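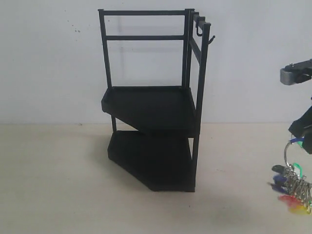
Fig. 1. Key bunch held by its ring, to the right of the two-tier rack.

Filed under: Course Materials / Robot Learning / Handouts

Handout for Unit 2: Collecting Demonstrations

This unit covers how to record examples that a policy can learn from. The running task is hanging keys on a rack. Read it before the lab session and bring your operator sheet. Parts of the text come from the May version, which Nicanor Yáñez wrote for the Hirkden course.

The task

The robot picks up a bunch of keys by the ring, carries it to a black metal rack and hangs it up. The instruction string is "hang the keys on the rack". Use that wording for every episode, in lower case with no period. If you want to try other phrasings, add them later in the label file and leave the recorded string alone.

Keys are a useful object to start with for a few reasons. The ring is thin, so the grasp has to be placed with some care. The bunch swings once it is off the table, and its shape is never quite the same twice. The colored plastic is easy to find in a picture, while the bare metal is shiny and changes with the angle of the light. A policy that has only seen rigid blocks tends to do badly here.

Episodes

An episode starts with the gripper at the home pose and ends when the operator presses stop. The limit is 90 seconds. Anything longer is saved with the tag "timeout" and goes to review. Do not trim it yourself.

Work at an even speed. New operators rush the carry and then wait a long time at the rack for the keys to settle. Both show up in the data, and the policy will copy the wait. A slower carry gives less swing and a shorter pause at the end.

Let the hanging motion be one motion. If you miss, back off a short way and try again within the same episode. Recoveries are worth having. Mark the episode "retry" so that we can count them separately.

What to vary

Start position of the keys, on every episode. Rack position and angle, every ten episodes. Which way the ring faces, whenever you reset. Keep the table clear of everything else for the base set. Clutter comes in Unit 3.

Do not vary the camera mounts. Bahman Mahmoudi fixes them at the start of each session and writes the settings in the Preveo log. If a mount gets bumped, stop and tell him, even if the picture still looks fine to you.

Wrist view

The wrist camera sees the last part of an approach better than any other view, and it sees very little of the rest. The fingers always cover some of the picture. Rack posts run out of the top, and the horizon between table and wall tilts as the wrist turns. This is normal and should not be corrected in the raw files.
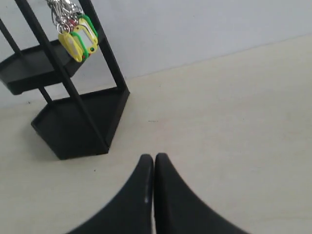
Fig. 2. Wrist view with the fingers nearly touching. Yellow and green tags hang from the top of the rack, and the metal rings are partly out of view.

Look at how little of the ring is visible in Fig. 2. From this angle alone it is hard to judge how the bunch is supported. When you label success, check the wrist view against a second view of the same moment. A bunch counts as hung only if it stays up by itself with the gripper clear of it for two full seconds.

Labels

Use one of these per episode:
success – keys hang on the rack, gripper clear
partial – keys end up on a tray
drop – keys end up on the table
abort – operator stopped early

"Retry" and "timeout" are added next to the label and do not replace it. Failed episodes stay in the set. They are left out of the first training run and used again when we train the success classifier in Unit 4.

Amounts

The Hirkden set has 2,185 episodes after review. You are not expected to come near that. Each pair should hand in about 200, split evenly between the two operators. Swap after every block so that one person's habits do not line up with one rack position.

Before next time

1. Watch ten of your own episodes at normal speed, both views side by side.
2. Write down any pause you cannot explain.
3. Upload to the Kustby folder, with the operator sheet in the same place.

Questions about the upload script go to Escobar lab, second desk on the left.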